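Products > Simulation > Two-Arm Cells > Dalance Handover Pack

Dalance Handover Pack, release 4

The Handover Pack is a simulation package for teams developing two-arm pick, pass and place routines. It contains a modeled cell, two arm models with matching grippers, a set of plain colored blocks, and the task scripts needed to run and score a routine without hardware. It is sold by Bodulside as an add-on to the Dalance base license and does not run without it.

What is included

The cell model consists of an enclosure, a flat work surface and two arms with separate controllers. Arm base positions can be changed in the cell file. Reach limits are recalculated on load, and a position that puts either base inside a wall is rejected with an error.

The task library holds 61 scripted tasks. Most are block tasks: lift, slide, stack, regrasp, pass from one arm to the other. Each task defines a start region for every object, a goal condition and a time limit. Start positions are drawn at random within the region unless a seed is given. Blocks are supplied in small and large sizes, and mass and friction are set per block in the object file.

The reference set holds 3,558 recorded episodes made by operators at Bodulside under the direction of Naledi Engelbrecht. Joint positions, gripper commands and rendered views are stored per step. Failed attempts are kept and flagged in the index.

Views

Every arm carries a wrist view. A fixed view can be added anywhere in the cell. Wrist views follow the orientation of the hand, so the work surface may appear rotated or on its side depending on the pose. The renderer does not correct for this – users who want a level picture should apply the rotation downstream. Parts of the arm's own hand stay visible in the wrist view by default. They can be hidden with the mask option, but models trained on masked views have done poorly in our tests when moved to real cells.

Performance

Physics runs at 200 steps per second of simulated time. Rendering is decoupled and can be set lower. Contact between gripper fingers and block faces uses the Cimska solver, which replaces the older penalty method. The older method is still selectable for customers who need to reproduce earlier results. Soft objects and liquids are not supported.
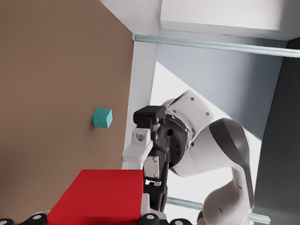 Transparent parts are rendered with simple refraction only. Depth output treats them as solid by default. To make the depth pass ignore them, set the material flag in the cell file. Dumisani Fourie's application note covers this flag and its effect on point clouds, and ships in the docs folder.

Known limits in this release

– Large blocks gripped near a corner may rotate slowly in the fingers under the Cimska solver. A fix is planned for June.
– Collision checks between the two wrists are conservative. Close passes may be refused that a real cell would allow.
– Changing block colors after load does not update the segmentation labels. Reload the cell.

Licensing and support

Licenses are per seat or per site. Academic sites receive the full task library and the reference set. Import of the Rätsep gripper models requires a separate file from Rätsep and is not covered by our support.

Technical questions go to Milovan Vasić, quotes and renewals to Yolandi Nkosi. Please include the release number and the cell file with any fault report.

Page last revised April 2022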